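4.2 The bag that is not quite a bag

Most of the literature on household packing assumes a container with walls. Yokoyama's survey of kitchen habits in Cevgate lists 3274 packing events, and in about 2000 of them the container was a thin plastic bag, a thing whose walls exist only when somebody is holding them up. Our coding scheme, borrowed from work on boxes, had no category for this. We added one in August, after two coders had stopped speaking over whether a snack pouch standing in a collapsed bag was "in" it.

We settled on three states. An item is enclosed when the bag reaches past its top, seated when its base is inside the opening and the rest stands clear, and resting when the plastic is merely underneath. Seated items gave us the most trouble. Participants in the Hellis group called them packed and went to lunch; those in the Mbeki group kept pulling at the plastic – sometimes for longer than the shopping had taken.

Figure 2. A seated item: a tall blue snack pouch upright in the opening of a crumpled citrus-print bag, its base hidden by the folds.

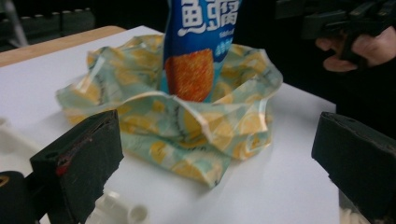
Agreement between coders improved once the three states were in use, though the word "reaches" had to be defined twice.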